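# Kotbridge, the long way

The bus to Kotbridge leaves Bidby at ten past eight from outside a shop that used to sell bus tickets and now sells candles. You buy your ticket from the driver, who would prefer you didn't. I handed over a twenty and was given my change in a mixture of coins and disappointment, and we set off with four schoolkids, a man with a chainsaw in a hessian bag, and me.

I'd wanted to see Kotbridge for years on the strength of its name and a tea towel my aunt had. The tea towel shows a stone bridge, a church, a trout and a waratah. The bridge and the church exist. I'm prepared to believe in the trout.

It's a slow road. It follows the creek for the first half hour, then loses its nerve and goes up through stringybark in a series of bends that the schoolkids slept through with their mouths open. At the top you get one good look at Beltar, which is 1,049 metres and is referred to locally as "the mountain", and then the bus drops into the valley and you see tin roofs, a silo, and more parked utes than seems right for a town of 2,000 people.

## The bridge

Three arches, sandstone, and a lean to the downstream side that the plaque calls "characterful". You can walk across it in a minute and I managed to stretch it to five by reading everything. There are mason's marks on the underside of the parapet if you crouch, and if you crouch for long enough a woman in a Corolla will stop to ask whether you've lost a contact lens.

The water is brown and quick and very cold. I know this because the path down to the bank has a handrail for all but the last two metres.

Trucks haven't been allowed over it for a long time. They use the concrete bridge upstream, which nobody has put on a tea towel and which carries everything the town eats.

## The town walk

There's a guided walk at half past ten, starting at the rotunda. I was the whole of the tour. The guide, Kamil Sýkora, looked past me for the rest of the group for a bit and then shrugged and started anyway, at full volume, as if to the back row.

He was very good. He came out for one season of picking apples, stayed for the fishing, and has opinions on the town that he delivers while walking backwards. From him I learned that the main street is as wide as it is so a bullock team could turn around in it, which I have now been told in every country town I've visited and have never once seen tested. I also learned that the Commercial and the Royal were owned by brothers who didn't speak, that the Royal's upstairs verandah was built out an extra foot to block the Commercial's view of the river, and that the Commercial then planted a plane tree. The tree won. You can't see anything from either of them.

The church is locked except when it isn't. Kamil had the key on a loop of baling twine. Inside it's plain and whitewashed and smells of cold stone and brass polish, and the bell tower has 159 steps, which I was told at the bottom, and again, less kindly, on the way up. The last section is a ladder. At the top there's a hatch you put your head and shoulders through, and you come out facing a pigeon.

But the view really is something. You get the whole bend of the river, the bowling green, the back of the co-op, the orchards in their rows going up the other side and, past all that, Beltar with a bit of cloud sitting on it. I stayed up there until my knees had stopped arguing. Kamil stayed at the bottom and ate a mandarin.

## Lunch

You have a choice of the bakery or the other bakery. Hanrahan's is the one with the queue. I had a pie (pepper steak, good, dangerously runny), then a vanilla slice that I'd describe as structural. The other bakery has seats. What people seem to do is buy at Hanrahan's and eat on the bench outside the other one, under its awning, looking straight ahead.

The coffee is fine. I mention it only because the sign out on the highway says WORLD CLASS COFFEE, and I'd hate you to arrive expecting the world.

## Up Beltar, partly

The track starts behind the showground and is signposted as two and a half hours return. I can't vouch for that. I went as far as the second lookout, where there's a picnic table and a sort of brass dial with arrows pointing at things you could see if it weren't for the trees. The first stretch is steep clay, and after rain I'd give it a miss. After that it's quite gentle, with tree ferns in the gully and lyrebirds scratching about. One of them was doing what I'm fairly sure was a reversing truck.

I met one couple coming down. They said the summit was lovely and that there was nothing at it. I took that as permission to go back.

## A few practicalities

- The bus home goes at 4.20 from the rotunda. The one on the timetable at 5.45 runs only in school holidays, and the note saying so is on the back of the timetable.
- The public toilets are behind the library and are excellent.
- There's an ATM inside the co-op, next to the chook feed.
- The tower is by gold coin donation. Bring a coin. I had a note, and the box doesn't give change.
- Phone reception exists on the bridge and at the top of the tower, so anyone you see standing still on the bridge is probably doing their banking.
- April is a good month for it. The orchards have mostly finished but the roadside stalls still have apples, by the bucket, and you're expected to leave the bucket.

## The footbridge, and the bus back

I had forty minutes to kill, so I walked down to the swing footbridge below the weir, which the town repainted last winter after what Kamil called "a lot of letters". The old colour was green. The new one is a glossy orange, much the same as the rounded joint on the robot arm in the photo at the bottom of this page, and on a grey afternoon with the river up it's the first thing you see from anywhere in the valley. People are either for it or against it, and both lots stopped to tell me. I liked it. It bounces a fair bit in the middle, and I'd suggest not sharing it with a dog. The 4.20 came at 4.35 with the same driver, who took my exact change without a word, and the man with the chainsaw was already on board.

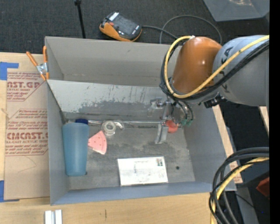
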